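How Wood Grows, and Why It Has Lines in It

Part 4 of the series Materials Around the House
Text: Ermira Mujić
Checked by: Lev Kuzmenko
For readers aged 9 to 12

What this part covers

Wood is the hard material inside the trunk, branches and roots of a tree. This part explains how a tree makes wood, what wood is built from, and why a cut piece shows lines. It also explains why boards shrink, swell and bend. Words in the list at the end are used in the text without further explanation after the first time.

1. Where the wood is made

A tree trunk looks solid all the way through, but only a thin part of it is making new wood. This part is called the cambium. It is a layer of living cells just under the bark, and it goes all the way around the trunk like a sleeve.

The cells of the cambium divide. One cell becomes two, and the two new cells can divide again. Cells pushed toward the inside turn into wood. Cells pushed toward the outside turn into inner bark. Far more cells go to the inside, so the wood becomes thick while the bark stays fairly thin.

A trunk gets wider every year but an old part of the trunk does not move upward. If a nail is driven into a young tree at the height of your knee, it will still be at that height when the tree is old. The tree gets taller only at the tips of its shoots. The nail may disappear, though. The trunk goes on widening and new wood closes over it. Sawmills check logs with metal detectors before cutting them, as a hidden nail can damage a saw blade.

2. Tubes and fibers

Wood cells are long and thin. Most of them point up and down the trunk. If you could make a trunk as wide as a room, you would see something like a very large bundle of drinking straws.

The cells do different jobs. Some carry water from the roots to the leaves. Some have thick walls and hold the tree up. A smaller number store food, mostly in the form of starch.

Trees with needles, such as pine and spruce, have a simple kind of wood. One type of cell, the tracheid, both carries water and holds the tree up. Trees with broad leaves, such as oak, ash and maple, have separate parts for the two jobs. Water moves through wide tubes called vessels. Strength comes from narrow cells called fibers.

Where a vessel has been cut across, it leaves a small hole called a pore. In oak the biggest pores can be seen without a magnifying glass. In maple they are much smaller and the surface looks closed.

The walls of wood cells are made mainly of two substances. The first is cellulose, which forms very fine threads. The second is lignin, which sits between the threads and makes them stiff. Paper is mostly cellulose. In many kinds of paper the lignin has been removed. Newspaper still contains a lot of it, and that is the reason newspaper turns yellow in sunlight.

3. Rings

In places with a cold winter, a tree does not grow all year. It starts in spring, slows down in late summer, and stops before winter.

Wood made in spring is called earlywood. The tree needs a lot of water for its new leaves, so the cells are wide and have thin walls. Wood made later is called latewood. Its cells are narrower and have thicker walls, and in many trees it looks darker. One band of earlywood and one band of latewood make one growth ring, and one ring normally stands for one year.

Suppose a stump has 70 rings. The tree was then at least 70 years old at the height where it was cut. It may have been a few years older, because a young tree needs time to grow up to that height.

Rings are not all the same width. A wide ring usually means a good year, with enough water and light. A narrow ring can mean a dry year, an attack by insects, or too much shade from taller trees. A single ring does not show which of these was the cause. Scientists compare many trees from the same area. If all of them have a narrow ring for the same year, dry weather is more likely than insects on one tree.

Old beams in houses can be dated in this way. The pattern of wide and narrow rings in the beam is matched with patterns from other wood of known age. An oak beam with all its outer rings still in place can show the year in which the tree was cut down.

In warm, wet places where every month is much like the next, many trees grow without a pause. Their wood may have no clear rings.

4. Heartwood and sapwood

Cut across an old trunk and you will often find two colors. The outer part is paler. It is called sapwood, and it carries water. The inner part is called heartwood. It no longer carries water. In many trees the old cells there have filled with substances that make the wood darker and protect it from fungi and insects.

Not every kind of tree shows the difference. In spruce the heartwood and the sapwood have nearly the same color.

A hollow tree can stay alive for a long time. The center was not carrying water, and the cambium and the sapwood are both near the outside. The trunk is weaker than before and may break in a storm.

5. From rings to grain

The rings are round only when the trunk is cut straight across. Boards are cut the long way, and there the same rings look different. Lines on the surface of a board are called its figure. In everyday speech most people call them the grain, and this text does so too.

There are two main ways to cut a board.

Flat-sawn: the saw passes along one side of the log. It meets the rings at a low angle. The lines form arches, waves and long pointed shapes. Little wood is wasted, so this is the usual way.

Quarter-sawn: the log is first split into four quarters, and boards are then cut so that the rings stand nearly upright in them. The lines are straight and close together. These boards bend less but cost more.

You can try this with a roll of modeling clay. Take two colors and press them into thin sheets. Put one on the other and roll them up tightly. Cut the roll across with a butter knife and look at the end. Then make a second roll and cut it the long way, once through the middle and once near the side. The cut through the middle gives straight stripes. The cut near the side gives wider bands, and if the roll is a bit crooked, the bands curve.
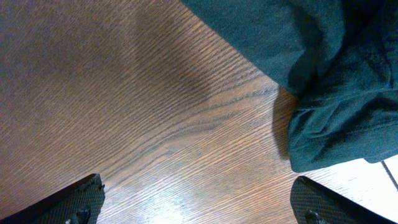
Trunks are crooked too, at least a little. When a trunk leans or has a bend in it, a straight saw passes through some rings more than once, and the lines on the board turn. A knot has the same effect. A knot is the lower end of a branch, buried as the trunk grew around it, and the lines near it go around it the way water goes around a stone.

6. Why wood moves

Wood takes in water from damp air and gives it back to dry air. When the cell walls take in water, they get thicker, and the board swells. When they dry, it shrinks. This is called movement, although it is much too slow to watch. A wooden door that sticks in one season and closes easily in another is doing this.

A board moves very little along its length. It moves more across its width, and it moves most in the direction that follows the rings. In a flat-sawn board this difference can pull the edges up or down as the wood dries. The board is then said to be cupped.

Furniture makers plan for it. The top of a solid table is often fixed to its frame with small blocks or clips that can slide. If it were glued down firmly on all sides, it could crack.

Oil, wax and varnish slow the movement down. They do not stop it.

7. Words used in this part

Cambium: the thin living layer that makes new wood and bark.
Cellulose: the fine threads in the walls of plant cells.
Earlywood: wood made at the start of the growing season.
Heartwood: the inner wood, which does not carry water.
Latewood: wood made near the end of the growing season.
Lignin: the substance that makes wood cells stiff.
Sapwood: the outer wood, which carries water.
Vessel: a wide tube for water in the wood of broad-leaved trees.

Next part: Clay and how it hardens, by Marin Babić

Last changed 26 February 2022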